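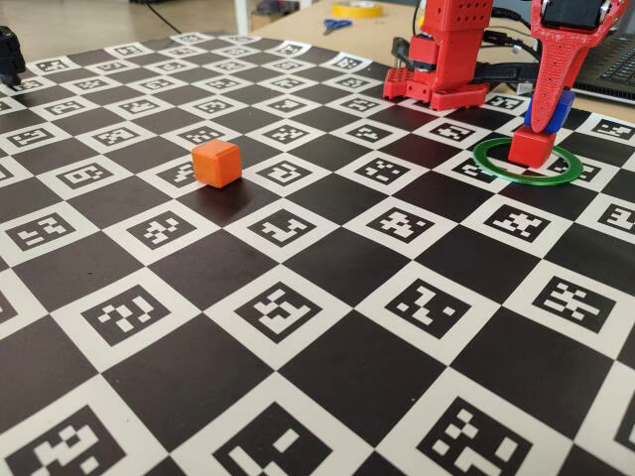 Comparing grippers on two small printed arms, is my test fair?

Posted by benchtop_odex

I'm trying to decide between two sets of gripper fingers for a pair of 3D-printed arms on hobby servos. One set is the stock Odex fingers, long and tapered with a dotted surface. The other is a shorter pair from Clultico with a soft pad glued on. The job is cube stacking: pick up a blue cube, put it on a red one standing inside a green ring, let go, back off.

Everything sits on a checkerboard mat with a marker in each white square, and I get the cube positions from one camera above the table edge. Over 381 tries with the stock fingers I got decent stacks, but when it fails it nearly always fails at release. The blue cube sticks to one finger and gets dragged off. I have only done a short run with the Clultico pads and it looks better.

Two things I can't settle. Should I run the same number of tries for both sets before I say anything? And could the camera be the real problem? It looks across the mat at a low angle and the markers in the far rows come out very squashed.

Posted by komwood_shop

You don't need equal counts, but you do need equal conditions. I would mix them: 20 tries with one set, swap, 20 with the other, and keep going. If you run all of one and then all of the other you are also measuring servo wear and whatever you changed in between. Our old Komwood controller drifted enough over a long afternoon to make a bad finger look good.

Log the failures by stage as well. Grasp, carry, place, release. A single success rate will hide what you just told us about the release.

On sticking, check that both fingers open at the same time. If only one is driven, the cube follows the other one. Open slowly for the first 5 mm, then go to full width. Then lift straight up.

Posted by tapewinder

get the clultico ones, the stock ones are too long and they flex

Posted by khamphan_user

Your camera angle does matter. With a low view the near squares are large and the far ones get only a few pixels of height, so the pose error grows toward the back, mostly in depth. Easy check — put a cube on a known square near the camera, read the position, then do it again near the far edge. If the error at the back is more than a few millimeters, keep the ring in the front half of the mat or raise the camera.

I use the Khamphan calibration tool and throw out any marker under a minimum pixel area. Fewer markers, better fit. Also keep the arm bases off the squares you rely on most, and move cables off the mat if you can. A marker that is partly covered won't be read, and you lose it for the whole session.

Fix this before you compare fingers. A placement that is off to one side makes the release look worse than it is.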